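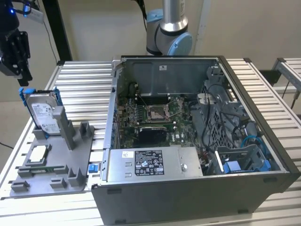
Figure 2. A desktop tower opened for sorting, laid on its side on the roller table, with a hard drive in its blue caddy standing in the parts tray to the left.

3.2 The bench and the order of work

Before we come to the timings, it seems only fair to spend a little while on the bench itself, because so much of what our participants told us came back, sooner or later, to where things were put down. The Prevberg workshop takes in retired office computers, mostly from schools and small businesses, and sorts them into machines that can be used again, machines that can give up a few good parts, and machines that go on to the metal dealer. All the work we studied was done on roller tables of the kind shown in Figure 2, with long aluminum rails under the case. A full-size tower is an awkward thing to lift all afternoon, and the older hands at Prevberg were very fond of these tables – several told us they would sooner give up their chairs.

The case in the figure is a Dell tower, a make that was common in the intake and that most of the sorters could open without thinking. With the side panel off and the case lying flat, nearly everything a sorter wants to know can be read from one standing position. The processor socket in this one is bare, with its lever up, and the memory slots just above it have nothing in them. The graphics card is still seated below the socket, and the power supply sits along the front with its label facing up. In the workshop's own language this would be a "half case," meaning that some of the parts worth keeping are out and others are still in, and half cases were the ones that interested us most. A complete machine tells the sorter where to begin. A half case has to be read first.

We asked each participant to talk us through that reading aloud. Marleny Escobar, who trained many of the sorters and kindly let us sit beside her for the whole of our second visit, always looked at the socket before anything else. Her thinking was that an open socket is easily spoiled by a dropped screw or a trailing cable, and so if the processor was gone she wanted to settle right away whether the board was worth protecting. Arnulfo Bermúdez went the other way and started from the drive cage, tracing each cable back to the board with one finger before he unplugged a thing. Both habits had their followers, and we were a bit surprised to find that people stayed loyal to the one they had first been taught, even after months of working next to somebody who did it differently.

The drives deserve a word of their own. At Prevberg a hard drive is taken out early and kept apart from the other parts until it has been wiped or punched, and the sorters are understandably strict about this. Where a drive came in a plastic caddy, the house rule was to leave it there until it reached the wiping station. This protects the drive from knocks, and it also gives the hand something comfortable to hold. The gray fixture on the left of the figure, with its pegs, blocks and slots, has the drive standing upright toward the back. The label can be read across the bench that way, and participants often mentioned how pleasant it was to be able to check a drive without picking it up again.

Not everyone took to the fixture at first. The workshop's earlier arrangement, which we saw on our first visit, was a set of shallow cardboard trays that could be stacked, carried off, and – all too often – mixed up. The Skolisico trays that replaced them hold less, and two participants felt they made the bench crowded. After a few weeks, though, both said they had stopped looking for parts, and one admitted she now kept her kitchen drawer at home in much the same way.

We recorded 301 cases over the study period, which ended on February 17, 2019. One was set aside when its intake sheet could not be found, leaving 300 for the analysis. Of these, 30 were half cases by the definition given above. For each one we noted the first part touched, the order in which parts left the case, and where each part was first put down. We did not ask anyone to hurry, and we did not correct an order of work that seemed roundabout to us, since what looked like wandering quite often had a good reason behind it. A looped cable, for example, may be left in place for a long while simply because it is out of the way where it is.

The coding scheme follows Arango in treating each removal as a single step, with one change. Where a sorter loosened a connector, went off to something else and came back to it later, we counted a pause and kept the step whole. The Zadine sheets used for this are described in Section 3.3, together with the agreement between coders.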